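How a Golf Score Works

Golf is scored by counting strokes. A stroke is any swing made with the intent to hit the ball, even if the club misses it. The player with the fewest strokes wins.

Each hole has a number called par. Par is how many strokes a skilled player should need, and it always includes 2 putts on the green. A hole 200 yards long is usually a par 3.

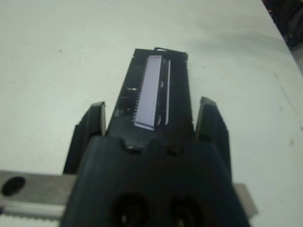

What is a birdie?

A birdie is a score of one stroke under par. One stroke over par is a bogey.

Scores are often given against par. If par is 4 and Soo-ah takes 6 strokes, she is two over — written as +2. If she takes 4, she is even. 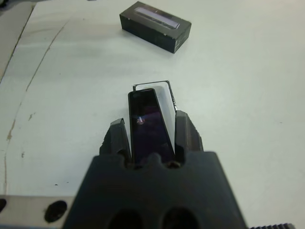 Some mistakes add strokes to the score. A ball hit out of bounds costs one penalty stroke, and the player must hit again from where the last shot was made. The first shot still counts, so the next one from the tee is stroke number three.

At the end of the round, the player and the marker both check the card and sign it.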